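I've now read enough advice on getting organized to say that most of it comes down to buying boxes. There are blogs about boxes, there are newsletters about boxes, and there's a podcast my sister keeps sending me in which two people talk for an hour about where they put their scissors. I listened to the scissors one. They put them in a drawer.

What set me off was a talk at our library called "Clear Surfaces, Clear Mind," given by a woman named Viktória Dobos who runs a small home organizing business. I'll say up front that she was pleasant and had plainly seen the inside of a lot of closets. I don't doubt she can fix one. I do doubt what she said about it afterward, that a tidy counter will help you sleep, help you save money and (she did say this) help you with your mother.

Maybe. My mother's counters were spotless and she slept terribly.

## What the claim is supposed to be

The claim, as far as I can pin it down, goes like this. Things left out in view are small demands on your attention. Put them away and the demands stop. Fewer demands, calmer person.

I can believe the first part. If there's a water bill on the table I look at it and feel bad. But when I put the bill in a folder I feel bad for a shorter time and then I pay it late. I did that twice in 2019, when I first went through one of these phases, and the late fees were real money. The bill was doing its job on the table.

The people who sell this stuff skip over that. They talk as if everything lying around is there by accident. A fair amount of what's lying around my house is there so that I'll trip over it. The library book by the door is going back to the library. The screwdriver on the windowsill is there for the window.

And then there's the look of the thing, which I suspect is most of the appeal. Pale walls, pale floor, a bit of wood so you don't feel you're at the dentist. 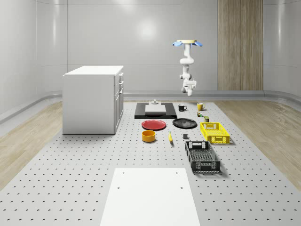 *Gray walls, gray table, a strip of wood grain.*

I don't hate the look. I just don't see what it has to do with being organized. You can lose your keys in a gray room. You could argue it's easier to find them, I guess, as long as they aren't gray keys.

## My own test, such as it was

I don't like complaining about something I haven't tried, so after the talk I went to Kimholm and bought into the Puvholm system. If you've been spared this, Puvholm is a line of bins that stack, with lids sold separately. Lids sold separately should have been my first warning.

I came home with 17 bins. Sota Mizuno, who lives downstairs and had helped me carry them up, asked what was going in them. I told him I was going to sort first and then decide. He said his father Tsutomu does it the other way around and only gets a box when a pile has annoyed him for a full year. I thought that was a lazy rule. I'm now less sure.

The method from the handout was to take everything out of one room, group it, give every group a bin, label the bin and put it away. I did the kitchen. It took a weekend. I'd been promised that after the first big push, keeping it up would take 25 minutes a week, which sounded fine to me.

Here are my gripes with the method, and I've tried to be fair:

- The groups make sense only on the day you make them. I had a bin labeled "Baking" and a bin labeled "Measuring." Where do the measuring spoons go? I've put them in both. I've looked for them in both.
- Lids are a mistake for anything you use more than once a week. I stopped putting them back on by the third day, and now I own a stack of lids that needs its own place.
- The labels bossed me around. I bought a second kind of rice and it wouldn't fit in "Rice," so it sat on the counter next to the bins, looking worse than it ever did before I had bins.
- The weekly upkeep number is nonsense. It might be true for someone who doesn't cook.

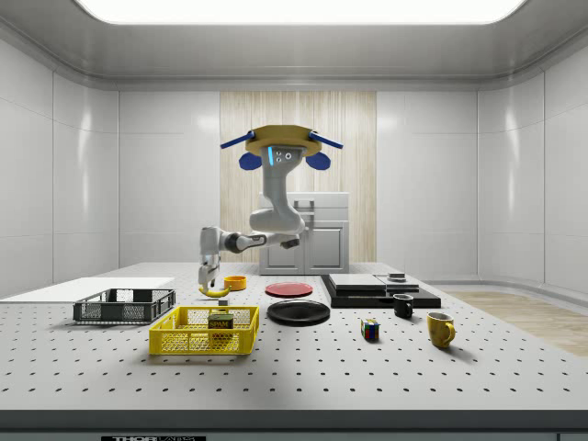
I asked Viktória Dobos about the upkeep number by email, and she was kind enough to write back. She said it was an average across her clients. I asked how she'd measured it. She said clients tell her. Well, my friend Taras Nechyporuk tells me he goes running, so I know how that works. I don't think she's lying. I think people who've paid someone to sort out their pantry would like it to have worked, and they say so when she asks.

That's my trouble with this whole field. Every story is told by somebody in the first month. Of course it looks great in the first month! I'd like to see the same pantry after two winters, a new baby and a sale on canned tomatoes. Before and after is easy. I've never seen a before, after and later.

There was one fellow at the talk, Sadao Kuroda, who put his hand up and asked what she does about hobbies. He fixes old radios. He said if he puts the parts away in the evening he loses the evening before as well, having to work out where he was. She suggested a tray. He said he had a tray. It went on like that for a bit, and I was on his side the whole way, though I'll admit the tray is not a bad idea for people with smaller hobbies.

## The part I have to give them

Four of the bins stayed. I want to be honest about that, as it would be easy to make the whole thing sound like a waste.

The ones that stayed are the open ones with no lids and no labels. One holds onions and potatoes. One is under the sink and catches the rags. One went to the hall for gloves and hats, and so far hats go in it, which they never did when I had hooks. The last one holds batteries, tape, string and the tape measure, and it's the only one I'd pay for again at full price.

What they share, I think, is that I can throw something in from a few feet away. The stuff in them was already living more or less in that spot, too. All the bin did was put sides on the pile. So I'm willing to believe in a box that goes where the mess already is. I'm still not buying the part about my sleep.
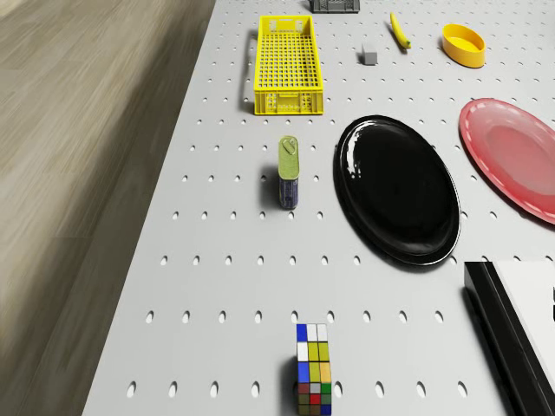 ## What I did with the rest

Kimholm wouldn't take the others back without the paper sleeves, and I had recycled the sleeves on day one like a fool. Taras took a few for his garage. Sota took one for his father, who sent it back upstairs with thanks and said he wasn't annoyed enough by anything yet.

The remainder are in the closet, stacked inside each other, with the lids standing behind them. I've been told by two separate people that I should get something to keep the lids in. Aaltonen apparently makes a rack. I looked it up and it costs more than the lids did.

If anyone reading has kept one of these systems going for more than a year, with kids or a hobby or a normal amount of rice, write and tell me how. I'd like to hear what the kitchen looks like on a bad evening, before you've had time to wipe it down. I still can't find the half-cup measure.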